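Daltov发布单臂居家整理套件Trodis 新增抽屉与台面取放功能

2022年3月6日，服务机器人厂商Daltov今日宣布，旗下单臂操作套件Trodis的新版本即日起接受订购。新版本面向公寓运营方、护理机构和高校实验室，主要增加了两类功能：一是开合矮柜抽屉，二是在台面与抽屉之间取放小件物品。硬件沿用上一代的机械臂和两指夹爪，变动集中在控制软件、夹爪指面和任务编辑工具。

Daltov表示，上一代Trodis于去年7月交付首批用户，当时只支持在固定高度的桌面上移动物品。用户反馈中提得最多的要求，是让机械臂能够与家具配合使用。办公室和住宅里的小件物品大多收在抽屉或柜子里，如果每次都要由人先把抽屉拉开，设备能承担的工作就很有限。

新版本把“拉开抽屉”“抓取”“放置”“推回抽屉”做成四个独立的任务模块，用户可以在编辑工具里自行排列先后次序，也可以单独调用其中一个。抓取模块预置了易拉罐、浅口碗、小盒、软包装等类别，每一类都有默认的夹持高度和夹持力，现场可以修改。对于直立的圆柱形物品，软件默认从上半部夹持，给下方的放置动作留出余地。 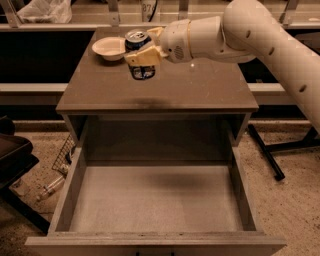

Trodis的两指夹爪在矮柜台面上夹持一只易拉罐，柜子抽屉处于拉开状态。

在夹爪方面，Daltov更换了指面材料，指尖仍为方形轮廓。公司称，新指面对光滑金属表面的附着更稳定，搬运饮料罐一类物品时可以使用较小的夹持力，减少罐身被压变形的情况。指面为可拆卸件，用户用随附的工具即可更换，不必把夹爪整体寄回。旧款用户可以单独购买新指面，安装后需要在软件中重新做一次夹持标定。

视觉部分采用头部相机，相机从上方俯视工作区域，同时看到台面和拉开后的抽屉内部。软件先确定柜体的前沿和抽屉的位置，再规划手臂路径。手臂在台面上方移动时会在柜面上投下阴影，上一代软件有时把较深的阴影误判为物品边缘，新版本为此重新训练了识别模型，并加入了一项复核：夹爪闭合前，系统会比对前后两次识别的结果，不一致时暂停动作，等待重新识别或人工确认。

Daltov在自有测试间对新版本进行了内部测试。测试使用市面上常见的矮柜，柜面有不同程度的使用痕迹，周围的地毯、网篮、椅子等物品保持日常摆放，没有专门清场。公司公布的数字是，在台面取放任务中，首次抓取成功率为96%。该数字只包括预置类别内的物品，不包括透明容器和装有液体的敞口容器。抽屉开合的成功率受滑轨阻力影响较大，公司没有给出统一数字，建议用户在订购前提供柜体型号或把手部位的尺寸，由技术人员判断是否适用。

负责本次升级的产品经理Ognjen Obradović表示：“我们收到的问题很具体。有人问抽屉只拉开一半时手臂会怎么做，有人问台面上已经放了一只碗，旁边的罐子还能不能拿。这一版就是按这些问题一条一条改的。抽屉没有完全拉开时，系统会报告当前的开度，由用户决定继续拉还是停下。台面上有其他物品时，手臂会先计算绕行路径，算不出来就不动。”

他同时说明了目前的限制。Trodis不适用于没有把手也没有凹槽的按压式抽屉，不能处理带锁的柜子，也不建议用来搬运热饮和玻璃器皿。夹爪在抽屉内部的活动空间与抽屉深度有关，过浅或过窄的抽屉可能只能放入、不能取出。上述限制已写入随机手册，销售人员在签约前也会逐项告知。
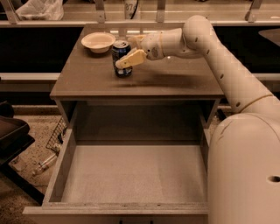 Cieślak在试用后反馈说，抽屉模块的设置比预想的简单，比较费时间的是给不同的柜子逐一做标定，希望以后同一型号的柜子能够直接套用已有的参数。反馈中还提到，手臂在靠近台面时会明显减速，单次任务用时因此偏长，用在没有人员走动的房间里时，应当允许用户把速度调高一些。

对于第一项意见，Daltov答复称，参数导出和导入功能已经在开发之中，完成后将以软件更新的形式提供给所有新版本用户，不另行收费。对于第二项意见，公司表示靠近台面时的减速属于安全设定，暂不开放给普通账户修改；机构用户如确有需要，可以提交场地说明，由Daltov的工程师评估后远程调整，调整记录会保留在设备日志里。

安全方面，新版本保留了原有的急停按钮和碰撞检测。手臂任一关节受到超出设定值的外力时，动作立即停止，夹爪保持当前开合状态，避免所持物品掉落。恢复运行需要人工确认。抽屉开合过程中，系统另外监测拉力变化，遇到卡滞时先松开把手再退回，不会持续用力。任务执行期间，工作区域内不应有人把手伸入抽屉，随机附带的地面标识贴可用来划定范围。

数据处理上，相机画面默认在本地计算单元中处理，任务完成后只保留动作日志，不保留图像。用户可以选择开启图像留存，供排查故障使用，留存的期限和存放位置由用户自行设置。Daltov的技术支持人员只有在用户授权后才能查看这些图像，授权可以随时撤回。

Trodis新版本分为两种配置。基础配置包括一条机械臂、两指夹爪、头部相机、本地计算单元和任务编辑工具；实验室配置在此之外增加开发接口和一套备用指面，允许用户编写自己的任务模块，并读取关节位置和夹爪开度等数据。两种配置的整机质保期均为2年，指面属于消耗品，不在质保范围内。质保期内的软件更新免费提供。

价格方面，Daltov没有公布统一的零售价，由各地经销渠道按配置和安装条件报价。公寓运营方和护理机构可以选择租用，租约包含安装、首次标定和定期检查。租用期满后，用户可以续租、退还或折价购入。一次订购5套以上的机构，可申请由工程师到现场完成全部柜体的标定。

安装所需的条件与上一代相同：地面平整，可以铺有短绒地毯；设备与柜体之间留出抽屉完全拉开的距离；附近有接地电源插座。设备底座需要固定，在租赁房屋内使用时，可以选用不需打孔的配重底座。首次安装一般在半天内完成，其中包括对使用人员的操作培训。

Sevcombe将承担新版本的安装和售后工作，备件由其仓库统一发出。上一代Trodis用户如需升级，可以通过原购买渠道提交设备序列号，经检查确认计算单元符合要求后安装新软件。计算单元不符合要求的设备需要更换硬件，费用按配件价计算，不收取人工费。升级后，原有的桌面搬运任务可以继续使用，无须重新编写。

Daltov同时开放了预约演示。申请人可以自带不超过夹爪张开宽度的日常物品，在演示现场由工作人员录入并试抓，也可以事先寄送柜体样品，由公司出具书面的适用性意见。书面意见不收费，样品的往返运费由申请方承担。

关于Daltov
Daltov从事室内服务机器人的研发和销售，产品包括单臂操作套件Trodis及配套的夹爪、底座和任务编辑软件，用户以公寓运营方、护理机构和高校实验室为主。

媒体垂询及预约演示，请联系Daltov市场与传播部。产品手册、适用柜体清单和限制说明可向Daltov或当地经销渠道索取。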